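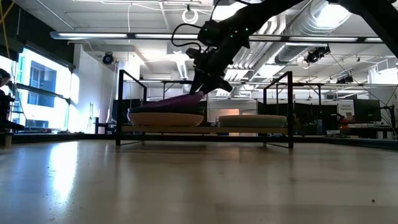 Can a machine do the chores yet, either in the house or on the shop floor?

It can do a few of them, slowly, with the same items laid out the same way each time and a person close by. Hard, regular objects go fairly well. Cloth goes badly, and most of our chores are cloth.

November
Minutes taken by Thư Tôn

Wolline, Prevstead works. Working group on automated handling.

Present: Kumiko Furukawa (chair), Hạnh Lưu (finishing), Tuấn Huỳnh (maintenance), Thịnh Thân (purchasing), Thư Tôn (minutes).

The meeting opened at 4 p.m., or when the heater in the upstairs room was made to stop clicking, whichever was later.

The question and answer at the top were agreed under item 2 and put first at the chair's request. She would like people who read only the first few lines to have read those.

1. Previous minutes

Accepted with one correction. The last minutes recorded Tuấn as "enthusiastic." He had said "I'm happy to look at it" and asks that this be put back.

Thịnh asked whether "chores" was the right word for what we pay people to do on the floor. Hạnh said that anyone who has put covers on from lunch until the end of the day knows it's a chore, paid or not. Left as is.

2. What we are trying to find out

Kumiko reminded the group that we were asked for a yes or a no and have now spent three meetings establishing that the answer is neither. She proposed a short statement. The first draft (Thịnh's) contained the word "transformative." The second draft (Tuấn's) was "Not really." The third was adopted.

Hạnh wanted "slowly" to come before "a few." Outvoted, and noted at her request.

There was a side discussion on whether household chores belong in this group at all. Kumiko's view is that they do. Flurkeo sell the same arm to us for the finishing room as they pitch for the linen closet at a care home, and a pillowcase doesn't know where it is. Thịnh pointed out that a household does not generally have a maintenance department. Tuấn said his has one and it is him.

3. Results of the cover trial

Tuấn reported. The arm was given one task: take a loose cover, lay it over a cushion, pull it down so that the edge comes over evenly all the way around, let go. It was given 166 tries across the trial. By the scoring we agreed beforehand, 80 passed.

Thịnh said that was nearly half. Tuấn said that it was, and that a finisher who got nearly half of them on would be having a talk with Hạnh.

The failures fell into a handful of types, which Tuấn had written on the back of a delivery note:

- Gripped two layers when it wanted one. The most common by a long way.
- Gripped nothing, then carried the nothing carefully across and set it down.
- Got the cover on and took it off again as it let go.
- Moved the cushion instead of the cover.
- Stopped. No reason given. Restarted, it went fine.

Hạnh asked which of these could be told apart by the arm. Tuấn said it can mostly tell when it has stopped. On the others it seems quite satisfied. Flurkeo's engineer called this "an open area" on the phone, and Tuấn had gathered from the tone that it has been open for some time.

Kumiko asked about the passes. Were they good, or only passes? Hạnh had gone over them by hand. She would have sent most of them out. A few had the seam sitting crooked, and a customer would see it, although possibly not the customer's husband. (Remark left in at the speaker's insistence.)

On time: Tuấn had the figures and offered to read them out. The chair asked for the short version. The short version is that Hạnh put one on at normal speed beside the arm, went to answer the phone, came back, and the arm was considering its second corner. Our covers are round. Tuấn accepts that it does not have corners and says it was a manner of speaking.

4. The light

Separate item because it took up most of the second week. Results in the morning were worse than results in the evening and it was put down to warm-up. Tuấn thinks it was the sun on the bench. He hung a sheet over the window and the mornings got better, though by then he had changed the grip setting too, so he can't say which did it. He is sorry about this. Kumiko said that everyone does two things at once and then has to write it up as one, and asked him to run it again with only the sheet.

Thịnh asked whether we would need to hang sheets over the windows in the finishing room. Hạnh said the people in the finishing room like the windows.

ACTION: Tuấn to repeat morning runs, sheet up and sheet down, grip setting left alone.

5. What it does well

The chair asked that we not skip this, as we did last time.

Moving finished boxes from the end of the bench to the pallet: good. It didn't drop any while Tuấn was in the room, and the stacks were straighter than ours. Hạnh would take that one tomorrow, because the boxes are what people go home sore from. She said this twice and it was agreed that the minutes should say it at least once.

Picking reels off the rack: good as long as the reels are in their places. In the real rack the reels are not in their places. Discussion of whose fault that is was postponed.

Wiping down the bench: it wipes the bench. It wipes the part of the bench it has been shown, whether or not that is where the lint is. Thịnh felt this was a fair start. Hạnh has a nephew who wipes the same way and they are still working on him.

Sweeping: not tried. Flurkeo suggest a different machine for sweeping, and a different one again for stairs. Kumiko has started a page in her notebook for the different machines, and will bring it when it's full.

6. Report on the home side

Kumiko had been to see the Lưu laundry service (no relation to Hạnh, who was asked three times), where a folding unit has been on trial for flat items. Their experience, in her words:

Hand towels go well if they are all one size and have been spread out first. Spreading them out is done by a person. The person could at that point also fold the towel, and some days does, out of something between impatience and pity.

Fitted sheets were attempted once. Kumiko was shown the result and asked not to photograph it. She noted in fairness that hers look much the same.

Socks are sorted by hand. There are no plans regarding socks.

She had asked the manager whether he would buy it again. He said he'd buy the next one. Thịnh said this is what people say about phones. Kumiko took it more kindly: the towels are a real load off two of his staff, and he was expecting less.

Tuấn wanted to know what happens when a customer leaves a pen in a pocket. The same as everywhere, was the answer.

7. Cost

Thịnh presented a page. The rental is as quoted. The items that weren't in the quote are the fixture for holding the work, the guarding, the second set of finger pads (the first set picked up lint and became too slippery to use), and Tuấn.

Tuấn's hours have been charged to "miscellaneous." Kumiko would like them charged to the arm, where they belong, even if it makes the arm look worse. Thịnh agreed that it makes the arm look quite a lot worse.

The break-even sheet supplied by Flurkeo assumes 200 covers in a shift with nobody attending. Hạnh asked if she could have a shift like that as well. Thịnh will redo the sheet with our own numbers and with one person attending part of the time. He expects the boxes to come out well and the covers not to come out at all.

ACTION: Thịnh to redo the break-even sheet, boxes and covers on separate lines.
ACTION: Thịnh to ask Flurkeo for the price of finger pads bought singly, since they seem to be what we are really subscribing to.

8. What the floor thinks

Hạnh had asked around. Views vary. Some people would rather not have it near them. Others wanted to know when it could start on the boxes and why we had begun with covers, given that covers are the hard part and the boxes are the miserable part. Hạnh had no good answer and put the question to the group.

Kumiko said we started with covers because the demonstration video was of covers. There was a pause here. Thịnh asked if that needed to go in the minutes. The chair said that it did.

Nobody's job is proposed to change as a result of anything in this meeting. Hạnh asked for that sentence word for word and will read it out at the start of shift.

9. Recommendation

After some back and forth:

The covers stay with the finishers. We tell Flurkeo the cover trial was useful and that we'd look again when the arm can tell one layer from two and knows when it has missed. The boxes go ahead as a proper trial at the end of the main bench, on real orders, with Hạnh deciding when to switch it off. Tuấn is to show two people from each shift how to restart it, so that he can have his lunch.

Thịnh abstained on the first part. He thinks the covers are closer than the rest of us do and says that six months ago it couldn't find the cushion. Tuấn says it still has days like that, but he takes the point, and both views are recorded.

ACTION: Kumiko to write to Flurkeo.
ACTION: Tuấn and Hạnh to mark out the floor for the box trial. Not with the yellow tape, which doesn't come up again.

10. Any other business

The mug left on the control cabinet has been removed. Its owner may collect it from Tuấn, who would like a word.

Hạnh asked if the arm could be taught to do the minutes. Referred to the next meeting.

Closed when the heater started again.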